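Setting up per-camera exposure and masks in Kuruc
Ureo tooling notes, updated Oct 25, 2018

You will need a working Kuruc install and one recorded episode from your own bench. The steps were written for the Celtedside kitchen set, but the settings carry over to any indoor counter.

1. Open the episode in Turniler and jump to frame 40. Earlier frames are often still settling on exposure and will throw the histogram off.

2. Turn auto exposure off in the camera profile and set gain to 12. Save the profile under a new name. Kuruc overwrites the default on update, and we lost our April settings that way.

3. Export two stills with different views of the counter. Pick ones where the fingers are open. 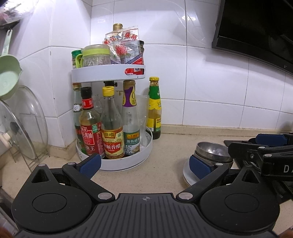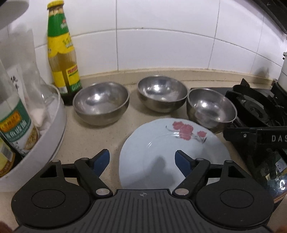

4. Draw the static mask in Kuruc's mask editor. It covers the parts of the tool that never move relative to the lens, so the feature tracker won't lock onto them. Trace the ribbed body and the two round black discs, then grow the outline by 6 pixels. Leave the jaw arms and the blue finger pads out — they move, and the finger tracker needs them. A second gripper, like the one at the right in the first still, can't go in a static mask. Tick "dynamic tools" and let the detector handle it frame by frame.

5. Check for glare. Steel bowls and glossy tile both give bright highlights that slide as the camera moves, and the tracker will treat them as corners. Set the highlight cutoff to 240, colour weighting to low, and run the preview. If points still cluster inside a bowl, drop the cutoff in steps of five.

6. Run the tracker over the whole episode. You want more than 27 stable points per frame. If the count falls below that on plain benchtop, shrink the mask margin before you touch anything else.

7. Commit the profile and the mask together. Kuruc will load a mask against the wrong profile without a warning.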